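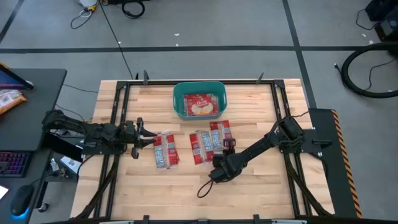 Purchase planning for the Kina cell began with the work surface and its surroundings, and the arms were priced afterwards. Early quotes from both suppliers covered the arms, controllers and grippers in detail and treated everything else as a single line marked "installation". That line proved hard to budget against. In the layout used for the packet-sorting work (Figure 1), the tabletop sits inside a black metal frame with clamps along its top and bottom rails, the right arm is mounted by a panel with an orange-and-black hazard stripe, and the operator's desk stands on the left side. Each of these was a separate purchase decision, and several had a longer lead time than the arms themselves. We therefore split the budget into four groups: manipulation hardware, structure, operator station, and consumables. The rest of this section takes them in that order.

### Manipulation hardware

The cell uses 2 arms. A single-arm version was costed first and would have been cheaper to buy, but it was dropped at the planning stage for reasons of scope. The project was required to cover tasks in which packets lie against one another, and the partner site at Limetow wanted the option of holding one item while another is picked. The second arm also gives some protection against downtime, as simple transfers into the basket can continue on one side during a repair, provided the basket is within reach of the arm still in service.

Two suppliers, Mussa and Fulach, were asked to quote on the same specification. Mussa offered the lower purchase price and charged separately for support. Fulach bundled support for the first part of the ownership period and would not quote without it. When the two offers were put on the same footing over a planning life of 5 years, the difference was small enough that delivery terms and parts stock decided the matter. We chose Mussa, mainly on the grounds that its spare fingers were held in the country and could be ordered individually.

A spare gripper was added to the initial order at a cost of $2968. This was the most disputed item in the budget. The case against it was that grippers on a cell of this kind are lightly loaded, and that the money could have gone toward a better table. The case for it was that a failed gripper stops all work on that side until a replacement arrives, while operator time continues to be paid. We kept the item. Groups with a local service agent may reasonably leave it out.

### Structure

The frame and tabletop were bought together. A light wooden top was preferred to a metal plate on cost, and it can be re-drilled or replaced without touching the frame. The drawback is that a top with a strong pattern of its own may make small packaging harder to separate from its background in recorded video. We did not budget for a plain cover at first and later recommended one as an optional line.

Floor space was charged to the project at the building's internal rate. The charge was calculated on the whole marked area, including the operator's desk and the cable runs, and not on the footprint of the frame. Planners who measure only the table will underestimate this cost. Cable management was similarly under-budgeted. The original allowance covered the runs along the arms but nothing across the floor between pieces of equipment, and a supplementary request had to be made for floor covers.

### Consumables and test objects
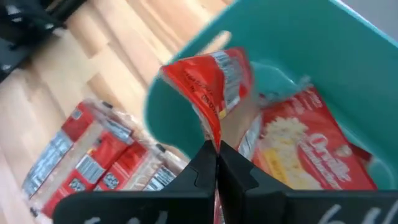
Test objects are often left out of equipment plans because each one costs very little. Our first budget followed this habit and listed them under general supplies. Flexible food packaging changes the calculation, as repeated grasping wears it out and a worn packet no longer behaves like a new one. The held packet in Figure 2 is bent and folded, with its lower part squeezed at the fingertips, and the larger popcorn packet in the bin presents a much broader, printed face. Items as different as these need to be budgeted separately, with their own replacement intervals. A rate worked out for rigid cartons will be too low for both.

We set replacement by condition and not by age. A packet is withdrawn when a seam has opened, when the wrap has torn, or when the operator judges that a crease now determines where the fingers close. The third criterion is subjective, and it accounted for most withdrawals in the pilot. For planning purposes we assumed up to 900 packets over the life of the cell and bought them in case lots, storing the unopened cases away from the work area. Buying in case lots also reduced variation in labels between batches, although it did not remove it.

Bins and baskets were treated as durable. They are inexpensive, but changing the model partway through a program changes the rim height and the colour seen by the cameras, so enough of the same model should be bought at the outset to last. The same advice applies to gripper fingers where the supplier revises its parts often.

### Operator station

The operator station was the simplest group to cost. It consists of a desk, a monitor, a keyboard and a mouse, all of ordinary office or consumer grade. Savings here are possible but minor. The larger expense is the operator's time, which in our model includes resetting the table between trials as well as running the arms. Resetting took a greater share of paid time than the Limetow site had expected, and any plan based on arm cycle time alone would have understated labour.

### Limits of the estimate

The costs given here are for one cell in one building and should be read with that in mind. They exclude data storage, which was provided centrally and never invoiced to the project. They also exclude resale value. Fulach offered a trade-in scheme on its own arms, and a buyer who intends to renew equipment before the end of the planning life would need to include it. A comparison on those terms could well favour Fulach over Mussa. Both quotes were obtained in March and neither supplier guaranteed its prices beyond the quarter.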